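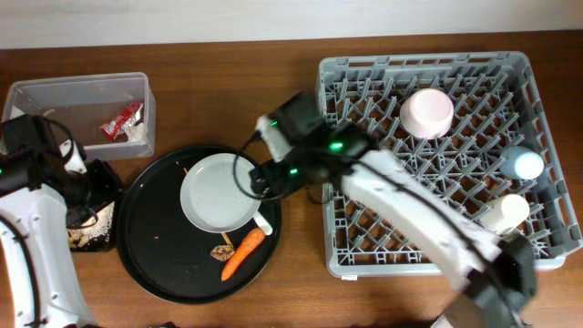

So I went to the candidates' night on Tuesday, which I swore I wouldn't do after the last one (the one with the broken microphone and the forty-minute argument over the flag). But the Dorgate seat is open for the first time since I moved to this side of town, and my neighbor Fotini had already offered me a ride, and I am weak when somebody offers me a ride.

We got there at ten to seven and the school gym was packed! I ended up on the bleachers behind a man with a very tall hat. Three people are running: Kosmas Zervas, who you'll remember from the bus lane fight, Magdalini Chrysikopoulos, who used to run the Tevari branch library, and Thanasis Margaritis, who has signs on every lawn on my street except mine and the one with the geese.

Almost the whole first hour went to the Plateo lot. If you don't live here, Plateo is the old furniture store, and it's been sitting shut while the council decides whether to buy the land or let a developer have it. Zervas wants 69 apartments on it. Margaritis wants parking, and he said the word "parking" so many times that Fotini started squeezing my arm. Chrysikopoulos said she'd support apartments if the ground floor stayed open for shops, and then she got asked the same question again by somebody who I guess had been out in the hall.

I liked her the best, I'll admit it. She had the numbers in a folder and she looked them up when she wasn't sure, and when a kid asked about the crosswalk on Bai Street she said she didn't know why it had stalled and she'd find out. Zervas gave a much smoother answer and I can't remember a word of it.

The thing that bugged me was the turnout talk. Last time this seat was decided by 10 votes. Ten! My bleacher row had more people than that. Margaritis brought it up to tell us every vote matters, fine, sure, but he was on the council when they moved our polling place across the highway, and when a woman up front asked him about it he went straight back to parking.

Anyway, I signed up to knock on doors for Chrysikopoulos, two evenings a week, and I have never knocked on a stranger's door in my life except to return a dog. If you've done it, tell me what shoes to wear. And if you're the person who parked across the gym exit in the green van, we were stuck behind you until 9:30.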